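Teaching > Robotics and Automation > Visit handouts

VISIT NOTES: open day at Girkaleck, Selby
Notes by Melahat Gökçe. Typed up fast, corrections welcome.

Bring these to the seminar. Not a full write-up, just what I got down while people were talking.

1. Before the demo

- Short talk first. Main point: household objects are harder than factory parts. Shiny, curved, never where you left them.
- 734 attempts logged on kitchen items before the open day, acording to the speaker. Didn't catch what counted as an attempt. Ask.
- Sheikh method (see week 2 handout) came up twice. Revise it.

2. Toaster demo

- Black toaster, glossy casing. Yellow gripper, 3D-printed look, comes in from the side.
- Work is at the recess in the side of the body, not the bread slots. Tight space for fingers that thick.
- Think about: reflections on the casing. What does a depth camera make of that?
- Crumbs and dust on the shell too. Good, real kitchens have them.

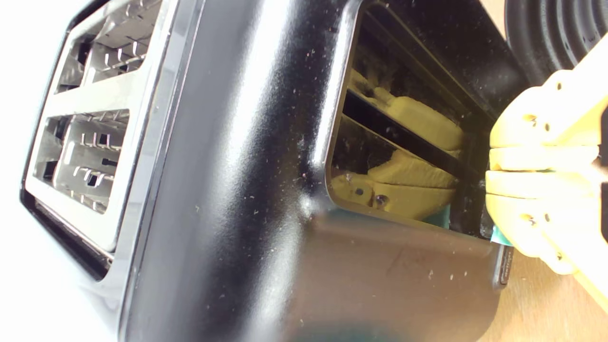 Toaster and gripper, both views with the slots to the left.
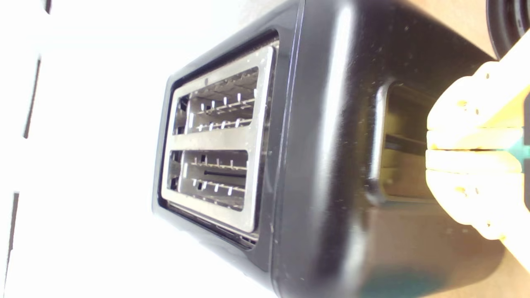

3. Questions from the group

- Force limits? Set per task. 1254 trials in the Fondville set, they said, mostly gentle contacts.
- Why not suction? Answer was rushed. Curved surfaces, seals, somthing about dust.
- Cost of a replacement finger: no figure given.

4. For next time

- Read the Fondville paper, sections on contact and on grasp planning. Skip the appendix.
- Half a page each: choose one object at home, say where you would put two fingers and why.
- Hand in by Sunday, my pigeonhole or email.

Contact: department office | Back to top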